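**Anyone else think we're sleepwalking into a rebuild?** (Carnel Road end, general chat)

---

**frozen_peas** wrote:

Right, I've held off posting this for a fortnight because I didn't want to be the one moaning after a home win, but I watched the whole of the Kusuma game again last night and I can't shake it. We got outshot 40 to god knows what, our goalie stood on his head, and everyone walked out singing as if we'd played them off the ice. We hadn't! We nicked it.

Look at the age of that first line. Look at who's out of contract in April. I've been coming since 2000 and the last time the squad looked like this we went down the plughole for three seasons, and people on here kept saying "one more run with this group" right up until we were bottom. I'd sell two of the veterans before the window shuts and let the kids have the minutes.

---

**block_C_brenda** wrote:

Oh give over. We're fourth. FOURTH. There are clubs in this league who'd chew their own arm off to be fourth and you want to flog the top scorer to blood some nineteen-year-olds who can't take a faceoff yet.

Also the Kusuma game was our third in four nights with a coach journey back from Wandus in the middle of it. Of course they looked leggy.

---

**puckdropper69** wrote:

Somewhere in between for me. Peas is right about the contracts, there's six of them up and I can't see the owners paying all six. But you don't sell from fourth. You just don't, the dressing room would never forgive it, and half the season ticket lot wouldn't either.

What I would do is change the power play, which has been dreadful since Christmas. Same drop pass every time, everyone in the rink knows it's coming (my mum knows it's coming), and then we lose it at the blue line and spend forty seconds chasing back.

---

**JD_Ki** wrote:

Evening all, Jong-dae Ki here for those who knew me from the old board. Been quiet as I've changed jobs and I'm only getting to every other home game.

I'm with Brenda on this one. People forget that the rebuild last time wasn't planned at all, the money ran out and we called it a rebuild afterwards. Two different things. If the club came out and said "here are the kids, here's the coach, give us two years" I might feel differently, but I don't believe they'd give anybody two years.

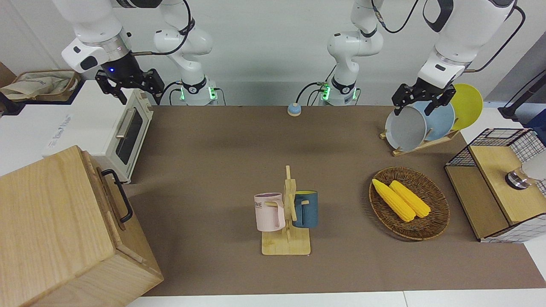
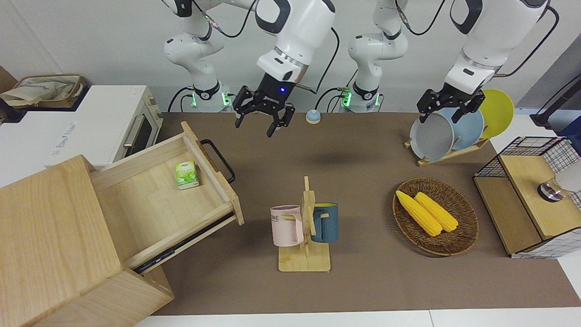
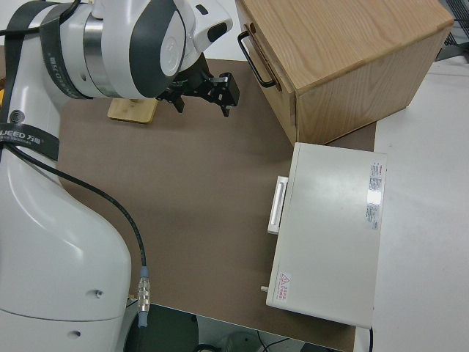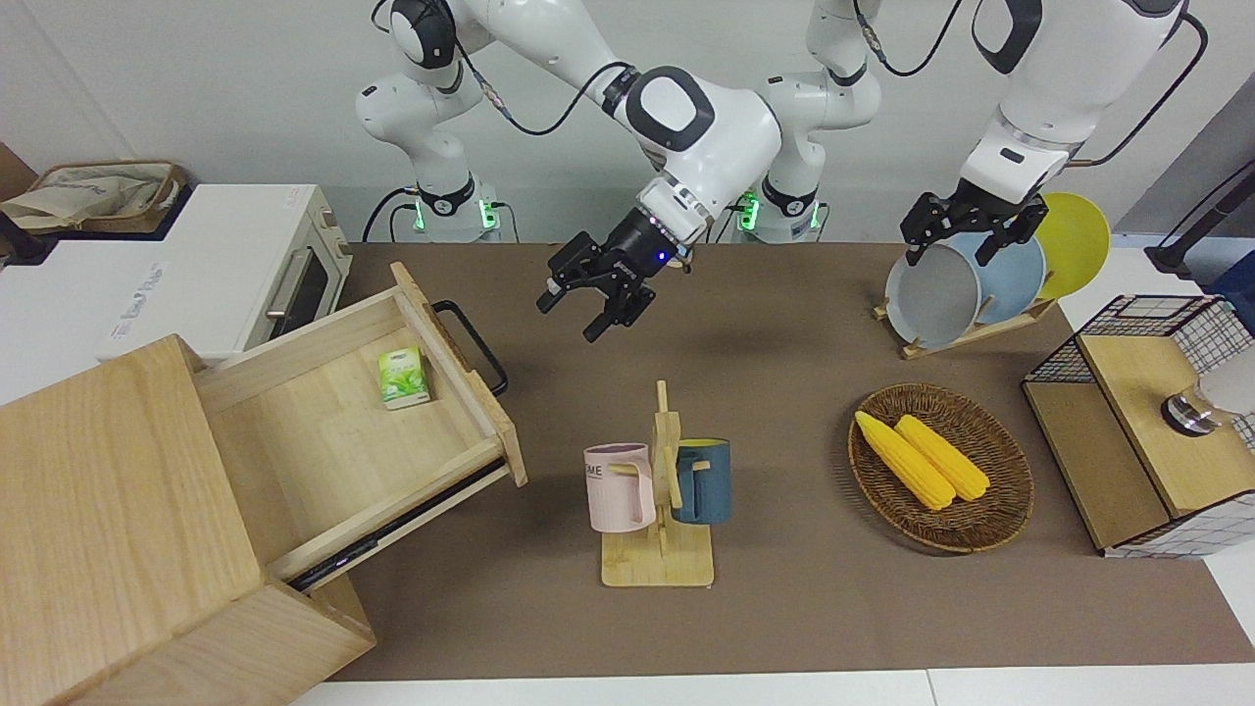

Anyway, the other thing about last time is the gates. We had one midweek game against Ceminau with 367 in the building, and I know that because the chap on the tannoy read it out and got a sarcastic cheer. You can't run a hockey club on that. Go young if you like, but you need bums on seats while they learn, and our lot don't turn up to watch learning.

---

**frozen_peas** wrote:

JD! Good to have you back mate.

I was at that Ceminau game. We lost 7-1 and I had a cold pie. But I think it proves my point more than yours? We ended up there by hanging on too long. If they'd moved two or three on while they were still worth something, there'd have been some cash about and we'd have had a second line.

---

**block_C_brenda** wrote:

Worth something to WHO though? It's not football, there's no transfer fee coming in that buys you a second line. You get a handshake, a couple of import slots freed up and then you're scrabbling about in January for whoever's been let go elsewhere. We did that with the big Swede and he played nine games and pulled his groin.

---

**puckdropper69** wrote:

The big Swede was Danish.

---

**block_C_brenda** wrote:

He was useless in any language.

---

**zamboni_les** wrote:

Can I stick up for the kids a minute. I go to a lot of the development games (daughter plays on the same rink straight after so I'm there anyway) and the left-hander who came up for the cup tie is the real thing. Lovely hands, gets his head up early, isn't scared of the corners. He had four shifts against Wandus and then sat on the bench for the rest of the night with his helmet on. Four! What's the point of dressing him?

I don't want anyone sold. I just want the third line to be a proper line and not somewhere we park people so the first lot can get their breath back.

---

**JD_Ki** wrote:

Les, yes, agree with every word of that. The first line played close to half the Kusuma game between them and then we wonder why they're dead on their feet in the third period. Roll four lines at home, shorten it if you're protecting a lead away. It's how the good side we had before the money troubles did it and they weren't any more talented than this one.

---

**frozen_peas** wrote:

OK, I could live with that. If the lad gets ten minutes a night until March I'll shut up about selling people. But I want it on record that I said it about the contracts, and when three of them walk for nothing in the summer I'll be bumping this thread.

---

**block_C_brenda** wrote:

You bump every thread, love.

Who's driving to Ceminau next week? I've got two spare seats if anyone wants one, leaving from the rink car park at half three. Petrol money and no talking about the power play till we're past the services.

---

**puckdropper69** wrote:

I'll have one of those please Brenda. Can't promise on the power play.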